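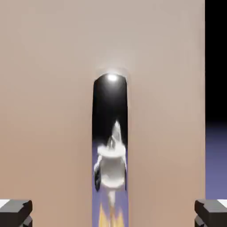

From: Hawi Belay
To: floor-list
Date: February 22, 2025
Subject: Re: Cabinet doors and the second shift

Todor Todorova wrote:
> Does the arm taking over door checks at Gruvstead mean fewer
> hours for the 7 of us on second shift? And who deals with it
> when it misses a handle?

Todor,

Hours stay as they are through March. After that I don't know, and Aniela doesn't either.

Door checks are still only in the simulator. The pull on the tan panel is the mirror-finish bar, and the fingers have to open wide and come in with one on each side of it. Gebremedhin has run 586 tries on that door and wants 110 clean ones in a row before anything moves to the floor.

When it misses, the person at the station does the door by hand and logs it. That is new work – it should be on the job sheet and paid as such. Eldana is asking for two training days per person.

Send me anything you want raised.

Hawi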